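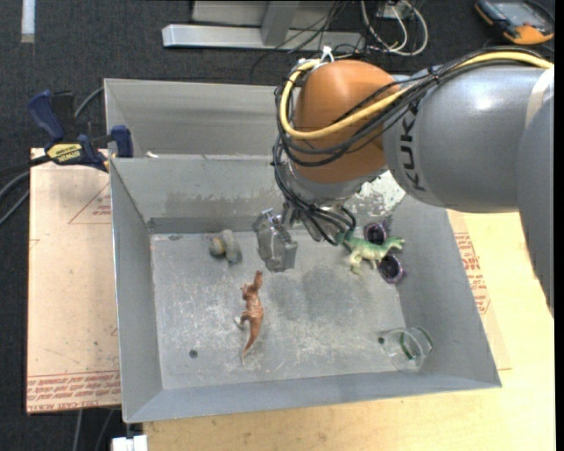
How long can you keep an opened tin of paint? Emulsion with the lid pressed down properly will usually last a couple of years in a cool cupboard, and gloss often lasts longer.

By Imogen Naylor
November

Most of the paint handed in at the Trenow reuse shop comes from people clearing a shed or getting a house ready to sell. A good deal of it is still fine. Some isn't, and we spend much of the autumn sorting one from the other, so this month's item is on how to store paint, how to tell when it has gone off, and what to do with it then.

Frost does the most damage. Water-based paint that has frozen and thawed goes lumpy, like cottage cheese, and no amount of stirring brings it back. An unheated garage is fine from spring to early autumn, but from now on the tins are better indoors. Under the stairs is good. The cupboard with the boiler in it is not, as the paint skins over in the warmth.

Before you put a tin away, wipe the rim. Dried paint in the groove is what stops the lid going down flat, and then the air gets in. Lay a piece of cling film across the top and tap the lid down with a rubber mallet, or with a hammer and a bit of scrap wood. If there is less than a third left, pour it into a clean jam jar and fill it close to the top. Write the colour name, the room and the month on a strip of masking tape and stick it to the side. Labels on lids get swapped when two tins are open together.

To check an old tin, take off any skin in one piece if you can, then stir for a few minutes with a flat stick, right down into the corners. Clear liquid on top is normal and mixes back in. Brush a little on some card and leave it overnight. If it dries smooth and the colour is even, use it. If it smells sour or of bad eggs, it has bacteria in it and should go. The smell stays on the wall after it dries – I tried it once in a back bedroom and ended up painting the room twice.

Small bits of dried paint can be strained out through an old pair of tights stretched over a bucket. Do this outside or over newspaper.

Part tins of the same type can be mixed. Matt with matt, silk with silk, and never water-based with oil-based. Pale colours together usually give some sort of beige or grey, which is good enough for a shed wall or a first coat on new plaster if you thin it with a little water. Make up enough for the whole job, as you won't match it again.

The shop has handed on 373 tins since the spring, mostly white and magnolia. We would like more exterior paint and more wood stain, and we have plenty of masonry paint in cream. Tins should be at least a third full, with a label we can read. We can't take anything rusted through, or anything made before the current labels came in. Old paint from the 1960s and earlier may contain lead, and so may the paint on the woodwork in a house of that age. Don't sand it dry.

Liquid paint must not go down the sink or in the household bin. For small amounts, mix in sawdust, sand or cat litter, leave the lid off somewhere dry until it has set hard, and check with the council that it can go in with the general rubbish. Oil-based paint, white spirit and varnish have to go to the hazardous waste point. The one on Sedgwick Lane takes them, but ring first, as it is sometimes full by the afternoon. Empty metal tins can be recycled there too once they are dry inside.

Brushes, rollers and trays are welcome at the shop if they are clean. Dust sheets as well, and we are very short of stepladders.

Jade Inskip is running the colour-mixing morning again this month, upstairs from 10 until noon. It costs nothing and there is room for 12. Bring an apron and something to take your paint home in. She will also show how to clean a brush that has gone stiff, using hot vinegar, though it doesn't work on every sort. Put your name on the sheet by the till.

The paint shelves will be closed for one week at the end of the month while we put in new racking. Please hold on to donations until they are open again and don't leave tins outside the door overnight.

You are receiving this newsletter because you signed up at the shop or online. You can unsubscribe at any time.

© Trenow Reuse Shop | Contact us | Back to top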